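Project Report: Premature Release in a Two-Arm Bagging Cell
Tornora Cell, Undergraduate Automation Project
Submitted June 30, 2022

Summary

The cell was supposed to put light, soft items into paper bags without a person touching them. On most runs it did. On enough runs to matter, one arm let go too early and the controller logged the run as a success anyway. This report is mainly about the second half of that sentence. A dropped item is annoying and easy to see. A log that says everything went fine is worse, and we worked with that log for most of the term before anyone questioned it.

We were asked to report a success rate. We give one below, but we don't think it deserves much trust, and we explain why.

1. Background

The project plan had two goals. The first was to pick a soft item off a tray and place it in an open paper bag. The second was to do it with both arms in the same space, one near the bag and the other carrying. The control software is Pitance, which was written by an earlier student group and handed to us with a short manual. The manual says the release check is "reliable for all common items." It doesn't say which items were tried, and we couldn't find test records.

We chose soft items on purpose. Hard blocks are easy for a gripper and hide a lot of problems. Bread, pastries and sponges give under pressure, so the motor current rises slowly and stays noisy, and the software has less to go on.

The work area is covered with a printed cloth so that things don't slide. Early on we suspected the cloth was the problem, on the theory that a busy pattern would confuse the position estimate. We spent far too long on this. The finger positions come from the joint encoders and the release check doesn't use the cameras at all, so the print on the cloth could not have caused the fault. We should have read the code before buying a plain cloth, which we never ended up using. 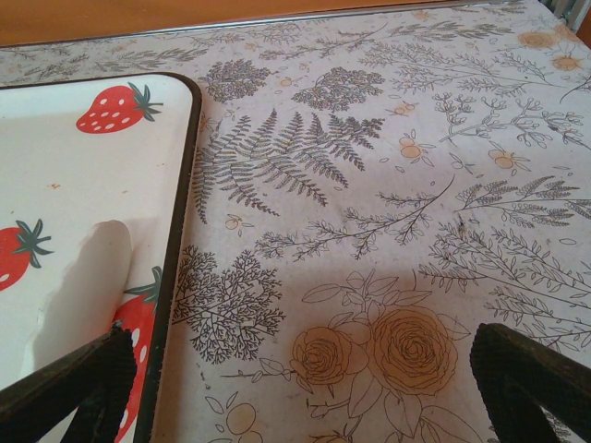 2. What Went Wrong

The fault looked the same nearly every time. The arm closed on an item, lifted it, moved toward the bag, and opened before it got there. Sometimes the item landed on the edge of the bag and tipped in. Sometimes it landed on the cloth. In both cases Pitance wrote "placed" in the log and went on to the next run.

We recorded 846 runs in total. Pitance reported 14 failures. That number went into our midterm slides and it looked very good. Then one of us stayed to tidy up the logs and compared a block of them with the notebook. The notebook had drops on runs where the log had none. After that we stopped quoting the 14.

We also had one event that we count as a safety matter. During a reset, the arm on the right received a late "return" command and moved while a team member was reaching for an item. The person was not hurt. The stop button was pressed and it worked. The command had been sitting in a queue since the previous run, and the reset routine did not clear that queue. The manual calls the reset routine "safe to approach." We no longer believe that, and we don't think the next group should either.

3. Setup at the Time of the Tests

Both arms are bolted to the front rail and reach inward. The bag stands between them. This layout was inherited, and we have doubts about it. It puts both grippers over the same small area and leaves the cables to follow the arms wherever they go. With the arms stretched out, a cable can pull on the wrist, and a pull on the wrist changes the current reading in the gripper motor. The release check reads that same current.

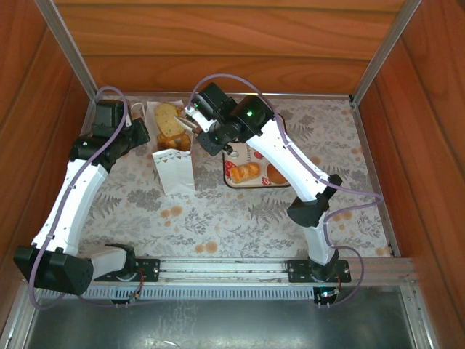

Why not just raise the current threshold so that the gripper holds on longer?
We tried that. A higher threshold cut down the early releases, but the fingers then squeezed soft items hard enough to mark them, and on a few runs the gripper would not let go over the bag at all. Changing one number moved the failure to a different place.

4. Finding the Cause

We had three suspects: the cable, the timer, and the filter on the current signal.

The cable came first. We tied it back with more slack and repeated a block of runs. There were fewer early releases, but they did not go away. A different group might have stopped there and written "cable strain" as the cause, and it would have sounded convincing.

The timer came next. Pitance gives each move a fixed time limit, set to 2665 milliseconds in the file we received. If the move is not finished by then, the software assumes that it is, and sends the "open" command. We found no comment in the code to explain the value. Slow moves, including the ones where we had lowered the speed to be careful, ran past the limit. So being careful made the fault more likely. When we removed the limit and waited for the arm to confirm its position, most of the early releases stopped.

The filter turned out to matter less than we hoped. We replaced it with one from the Kong library, and the plots looked smoother, but the results hardly changed. We took it out again. Smooth plots had already fooled us once.

The false "placed" entries had a simpler cause. The software writes "placed" when the fingers open. It has no idea where the item is. Any run in which the gripper opened was a success by definition, and the 14 reported failures were only the runs where it didn't open.

5. Tests with a Soft Item and a Lined Bag

The last block used a sponge and a bag with tissue paper in it. Tissue is a bad case for this cell. It moves when touched, it can catch on a finger, and it gives almost no resistance, so the motor current tells you nothing about whether you have reached it. We closed the fingers fully before each approach and each retreat, to leave less for the paper to catch on.

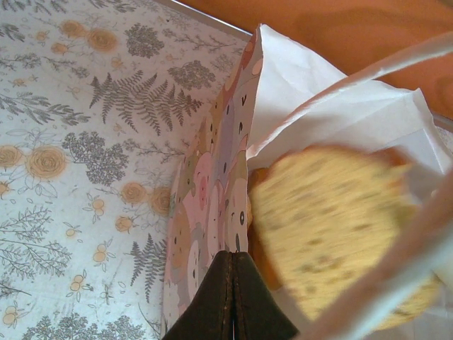 With the time limit removed and the queue cleared at reset, we judged each run in this block by eye and wrote it down before looking at the log. The two records agreed more often than before. They still did not agree every time. The remaining differences were runs where the item was resting in the mouth of the bag and had not gone down into it. We argued over whether those count. The project plan says "in the bag" and leaves it there.

6. How Far to Trust These Results

Not very far. The same people ran the tests and judged them. We changed the cable and the timer in the same week, and although we later tested the timer alone, the block was short. We did not repeat the early runs with the fixed code, so there is no fair before-and-after comparison in this report. The official success rate, taken from the 846 logged runs, comes out above 98 percent. We include it because the course requires it. It measures how often the gripper opened.

We are also not sure that the queue problem is fully solved. We clear it at reset, and the late motion has not come back, but we found the fault by accident and have not searched for others like it.

7. Recommendations

Cut motor power before anyone reaches into the cell. Don't rely on the reset routine.

Take the word "placed" out of the log, or tie it to a check that looks at the item. A scale under the bag would be enough for heavier things. It would probably not notice a sponge.

Keep a handwritten record for each block and compare it with the log the same day.

Route the cables again before the group starts in September. The Calau lab next door has spare cable guides and has agreed to lend us a set.

The modified files and the scanned notebook pages are in the project folder. The original Pitance timer file is there too, unchanged, with a note at the top.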